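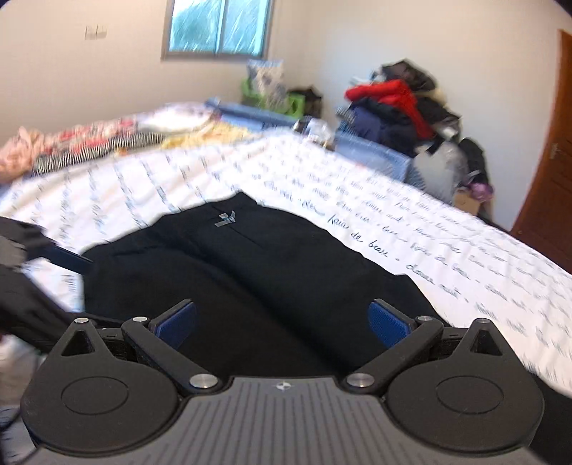 Horen, 15/01/2026

Laundry day, bedroom edition

Hello again from the gallery corner of the site! After the kitchen drawers in November (563 of you clicked through that one, which is kind of amazing for a page about spoons) I promised I'd move on to clothes, so off we go. It's all happening on the bed this time – white sheet, black clothes, and me trying to get everything put away before dinner.

On the white sheet
One black garment, laid out flat with the seam running down the middle. I do all my dark things on a white sheet now. Black on a dark bedspread was hopeless, I kept losing sleeves and belts and once a whole sock, and I'd find them a week later when I changed the bed.

The little silver tag
Up near the top, and my favorite bit. I love a small piece of metal on plain black, it dresses the whole thing up. It does mean I fold with the tag on the inside, so it doesn't snag on whatever ends up on top of it in the drawer.

The bag on the left
Black too, straps and all. Bags are next on my list, and I'm a bit scared of them. Mine go on the shelf above the coats with the straps tucked in, or at least that's the plan. If you have a better way of keeping straps from tangling, please write to me!

How I fold the dark stuff
Smooth it out with the flat of your hand, starting at the seam and working out to the sides. Long things get folded lengthwise, then up from the bottom in thirds. Anything slippery I roll. I've tried the standing-up-in-rows method and it lasted 5 days in our house, so flat piles it is.

Where it all goes
The drawers are a Raptis chest I got secondhand when we moved to Horen, two deep ones at the bottom and a shallow one that sticks in damp weather. Dark clothes live in the bottom left. I rub a candle stub along the runners every so often and that helps for a month or so.

Coming up: the hall closet, with the coats and (gulp) the shoe pile. The spoons are still up in the kitchen gallery if you missed them, and comments are open until the end of the month.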